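Part 4: Packing, Sealing and Storing Your Brullex Airbed

I'm picking up from where Part 3 left off, so by now your bed is inflated, you've slept on it at least once, and you've decided whether you like it firm or squashy. This part covers getting it flat again, folding it, putting it in its bag, and keeping it somewhere it won't get ruined between visits. I've owned mine for years and I've packed it badly in just about every way there is, so a good half of the notes below come from my own mistakes.

If you only have the pump out on loan from a friend and you want it back to them fast, you can skip to Step 4, but please do come back for the valve part. It matters more than it sounds!

What you'll want nearby

The bed, obviously. The pump and its short hose. The valve cap and the spare cap that came in the little paper envelope (if you've lost the envelope, look inside the carton flap, because mine was tucked in there for months). A dry cotton cloth. The storage bag. A clear stretch of floor longer than the bed, swept first.

Johannes Zulu, who lent me his garage while I wrote this up, likes to lay an old sheet down before he starts. I used to think that was fussy. Then I dragged a bed across a floor with one tiny piece of grit on it and spent the evening with a patch kit.

4.1 Letting the air out

1. Strip off the sheets and let the bed sit uncovered for a while. Overnight body heat leaves moisture on the top, and you don't want that folded in.

2. Turn the pump off at the switch and pull the plug before you touch the hose. The Brullex pump holds a bit of pressure for a few seconds after it stops, so give it a moment.

3. Open the valve cap fully. There are two stages to it: the outer cap twists off, and the inner one flips up. If you only open the outer one you'll hear a faint hiss and wonder why nothing is happening. I have stood there wondering.

4. Attach the hose to the port marked OUT and run the pump until the sides of the bed pull in and go wrinkly. Stop there.

Caution: don't keep the pump running on a bed that's already flat. It gets warm quickly with no air moving through it, and the thermal cutout will trip. If it does trip, unplug it, leave it alone until the casing feels cool, and start again.

Note: if your power is out, you can let the air go by hand. Open both stages of the valve, kneel at the end farthest from it, and work your way along on your knees. Shoes off, belt buckle off too.

4.2 Wiping down

Use the dry cloth first, then a barely damp one with a drop of dish soap for any marks, then dry again. The flocked side (the fuzzy one you sleep on) holds on to water much longer than the smooth side does. I do that side last and leave it facing up while I make a coffee.

Please don't use spray polish, bleach, or anything with a citrus smell to it. I tried a citrus cleaner once on a stubborn stain and the surface went tacky. It never really recovered, and every sheet I put on it afterward picked up fluff.

Talcum powder is fine on the smooth side, by the way. A light dusting keeps the layers from sticking together if you're storing it through a hot summer. Shake off what's left over or it'll puff out at you next time.

4.3 Folding

This is the bit people write to me about. The bed goes back in its bag, I promise, but only if you fold it in the right order.

1. Lay the bed flat with the valve at the far end, away from you, cap open.

2. Fold the left side in to the middle, then the right side, so the two edges meet. Try not to overlap them. An overlap adds a lump right where the roll needs to be tight.

3. Smooth it with your forearms from the near end toward the valve. You'll hear a little more air come out.

4. Start rolling at the near end. Keep the first turn small and firm – if that one is loose, the whole thing will be loose.

5. Kneel on the roll every couple of turns and wait for the hiss to stop before you carry on.

6. When you reach the valve, press the last air out, flip the inner stage closed, then twist the outer cap on. Finger tight only.

If you end up with a roll that's wider at one side (mine used to come out like an ice cream cone), unroll about halfway and straighten it from there. You don't need to go back to the start. 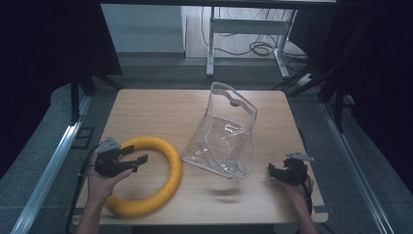 Once the roll is done, slip the two fabric straps around it before you let go. They should sit a hand's width in from each end. Pull them snug and tuck the loose tails under themselves so they don't catch in the zipper later.

Kgomotso Mtshali wrote in to tell me she skips the straps and ties the roll with an old bathrobe belt. I've tried it, and it's great! The wide belt spreads the pull and doesn't leave a crease. Anything soft and flat will do. Avoid string, and definitely avoid bungee cords with metal hooks.

4.4 Into the bag

1. Stand the storage bag upright with the zipper open all the way down.

2. Lower the roll in with the valve end at the top. This keeps weight off the cap, and it also means you can check the valve later without unpacking anything.

3. Slide the hose down the side in a loose curve. Don't bend it back on itself.

4. Put the pump in last, switch side up, with the cord wrapped around your hand first and then laid on top. Wrapping it tightly around the pump body strains the wire where it goes into the casing, and that's the first place it fails.

5. Zip slowly. If it fights you, stop and push the roll down instead of yanking the tab.

Caution: never store the pump inside the folded bed. I know it looks like it saves space. The corner of the casing will press into the same spot for months and you'll find a thin patch there.

Note: older bags from the Ondinbridge shop have a zipper that stops a little short of the bottom. It isn't broken. Those bags were made for the single bed, and if you've got the double you'll want the larger one. The Shezi carry sack fits too, though it has no pocket for the spare cap, so tape yours to the pump.

4.5 Where to keep it

Indoors, off the floor, away from a heater. A closet shelf is ideal. Under a bed works as long as nothing sharp lives down there with it. I kept mine in the attic for one winter, and when I unrolled it in May the seams had gone stiff and I had to let it warm up in the hall before I dared put air in it.

Cold is the thing to watch. If the bed has been somewhere chilly, bring it into the room and leave it rolled until it feels soft again when you pinch it. Unrolling it stiff is how you get those fine white lines along the folds.

Don't stack anything on top of it. The box for the Brullex pump is printed with a maximum load of 250, and a friend took that to mean he could pile things on the bag. That number is about the bed when it's full of air, with people on it. It has nothing to do with storage.

Mice are a problem in some houses. If they're a problem in yours, put the whole bag inside a lidded plastic tub.

4.6 Twice a year

Take it out, unroll it, and put enough air in it to lift the top off the bottom. Leave it like that for an afternoon. Then fold it again, but start rolling from a slightly different place so the creases don't land where they did before.

While it's out, check these:

The inner valve flap should spring back when you press it with a finger. If it stays down, wipe around the rim, since a bit of lint is usually to blame.

The rubber washer in the outer cap should be soft. If it's cracked, swap in the spare.

The seams at the four corners should lie flat. A corner that's lifting can be glued, and Part 6 has the steps for that.

The pump cord should have no nicks. If you find one, stop using the pump. Tape isn't a repair.

4.7 If it won't stay rolled

There's still air in it, nearly every time. Open both stages of the valve, put the pump on OUT for a few seconds, and close it while the pump is still running. You'll need one hand on the cap and one on the switch, and it's much easier with a second person.

If you've done that and it still puffs up over a day or so, the valve is letting air back in. Swap the washer first. If that doesn't fix it, the whole valve unscrews from the bed with the flat key from the patch kit, and Killwood sells the replacement. Ask for the 200 size. The smaller one looks the same in the packet but won't seat properly, and I have one in a drawer to prove it.

Part 5 is about slow leaks and how to find them with soapy water, so keep that dish soap handy.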